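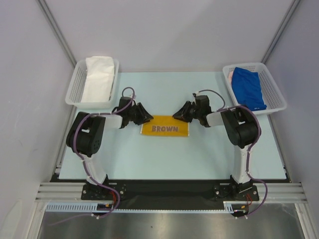

Slide 1. Yellow cloth folded wide and flat, word facing the near side. White basket at the far left corner.

Talk: Folding for the shelf, Fidville linen day
Speaker: Ningsih Kusuma
Slot is 2:00 pm, right after lunch. People will be slow. Start anyway.

OPEN
Leave slide 1 up while they sit down. Don't say anything about the fold yet. Ask: who here has a shelf at work that falls over? Hands. Wait for the laugh, if none, move on.

Me: linen room at Harora, before that the guesthouse in Melodov. Shelf in Melodov fell over every week. Tell the one with the pillowcases and the inspector (SHORT version, last time it ate the whole intro).

What I want them to go home with: pick one fold per shelf and stick to it. Rest is detail.

BACK TO SLIDE 1
Point at the shape first. Wide rectangle, long sides left to right. Then the ends, narrow white edging, left and right. Edging is your ruler. If the two ends don't look the same you can see it from across the room.

Then the word. BROWN, lower middle, reads right way up from where you'd stand. Ask them why it matters on a yellow cloth. Somebody will make the joke, let them.
Printed cloths: decide where the print lands BEFORE the first fold. Not after. I still get this wrong with new stock, say so.

Upper corners. This is the bit I care about. Last touch on a fold should be at the two corners furthest from you, both together, middle left alone. Press the middle and the layers creep. Do it with the demo cloth, slow, twice. Hold elbows up so the back row can see.

Basket, far corner. Off the folding area but still on the table. Ours at Harora used to be on the floor, all that bending. Arif moved it up one morning in February without asking anyone and I was cross for a day. He was right. Don't look at him when I say it.

DEMO (cloths in the blue bag, CHECK THE BAG)
Lay out, smooth from the center out with flat hands
Print face down, word near the edge closest to you
Far edge to near edge
Ends in, edging lines up
Flip, turn
Corners
Stop touching it

Somebody will ask about thirds. Thirds are fine if your shelf is narrow. Measure the shelf, not the cloth. Don't get into hotel thirds vs. home thirds, that's a whole other talk and Arif will start.

Get a volunteer for the second one. Pick someone who looked bored. If their's comes out crooked, leave it on the table next to mine, don't fix it in front of them.

SLIDE 2, NUMBERS
No picture, just figures, so talk over it.
Our count for the last full season:
3240 pieces folded
2102 went straight on the shelf
279 came back for a refold because of the print being upside down or hidden
The rest were set aside for stains, mending, or went out on the van before anybody logged them. Yes the log is messy. Admit it up front or the man from the Teuber laundry will bring it up again.

279 doesn't sound like much. Ask who would like to do them. Pause.

What we changed: tape line on the table for the near edge. A sample cloth, folded right, left at eye level. Thats it. No posters. We had posters, they curled up from the steam.

SHELVES (skip if past 2:25)
Folded edge faces out, raw edges to the wall
Heavy stuff low
Same color together, but same SIZE together comes first
Stack no higher than your forearm
New in at the bottom. Everyone hates this one. Do it anyway or the top cloths wear out and the bottom ones go stale

LIKELY QUESTIONS
Ironing first? Tablecloths yes. Everything else, shake it out hard and fold warm.
Edging that has shrunk more than the cloth? Happens. Fold to the cloth and let the edging pucker. Don't pull it straight, you'll pop the stitching.
Does the print have to face out? On the shelf, no. On the table for guests, yes, so might as well do it once.
Rolling? Say I have opinions. Take it at the coffee break.
How long to train someone? An afternoon for the fold, much longer for the shelf. Mrs. at the back last time wanted minutes per cloth, I don't have that, don't make one up agian.

CLOSE
Slide 1 back up. Two ends, word, corners. Have them fold the napkin from lunch, right there in their lap.
Thank Arif Tjoa for the table and the tape.
Sign up sheet for the Melodov visit is by the door, pens are in my coat.
Take the blue bag home this time.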